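Home | Archive | Threads | Join | Search
Reading time: 2 minutes

celstead-makers list
Subject: Re: two arms, laundry, second finger set
From: Lakshmi Rodrigues
Date: 1 May 2023

Cumby wrote:
> Are you still using the one-piece fingers on the two-arm build? I
> printed a set from the August files and they flex when I close them
> on anything thicker than a tea towel. Also, what are you using as a
> test load now? I'd like to run the same thing at home so that we can
> compare numbers.

I've stopped using the August files. The tips are thicker in the new ones and I moved the fixing screws back by 14 mm, so the load goes into the bracket and not into the first layer lines. Print them lying on their side. Mine took a whole evening for the pair.

For the load I'm on a red sports top and a basket on the floor. Towels were too easy. The jersey cloth slides over itself and the arm often comes up with one layer when you wanted two.
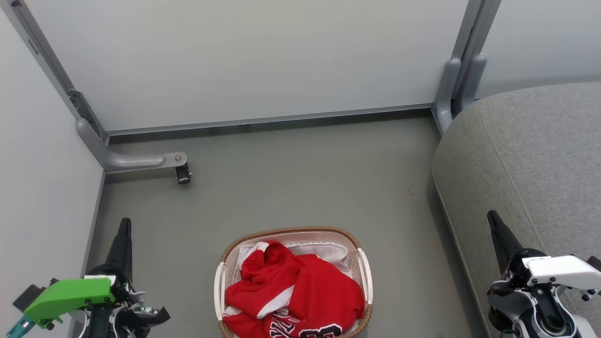
The basket height matters more than I expected. With a tall one the wrist housing meets the rim before the fingers get down to the cloth, and you end up dragging the basket along. If yours is taller than mine, raise the arms or tip the basket towards you. I also slowed the last part of the descent. It is now 7 seconds from the hover point to closing, which is dull to watch but it stopped the motor faults.

I've logged 112 grasps with the new fingers so far. I'll post the sheet when I have tidied the column headings. Most of the failures are the same one — the fingers close on a ridge of cloth that is too shallow and it slips out on the way up. Closing a little further before lifting helps.

Handing over between arms is the part I'd like a second opinion on.
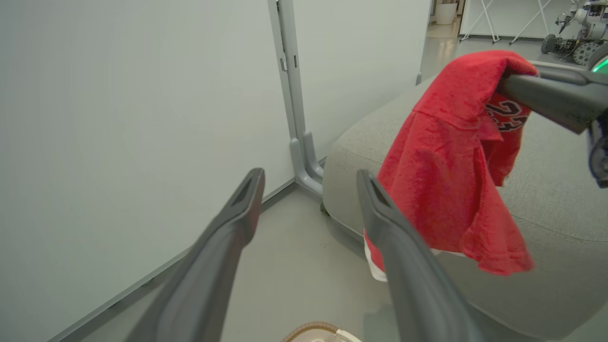 Cloth can catch on the forearm when the two arms work close together, and the planner doesn't know it is there. Vania suggested a fixed wait pose for whichever arm isn't picking, well out to the side. I've tried it by hand and it seems fine, but it isn't in the code yet.

Wiring is unchanged. Keep the wrist camera cable on the outside of the joint and leave a loop — I've broken one already.

If you want the finger files before I upload them, mail me off list.

Lakshmi

Recent in this archive
Re: stepper noise after lid refit
Rizvi board, spare connectors
Workshop key list
Wrist camera cable lengths
Re: filament left on the bench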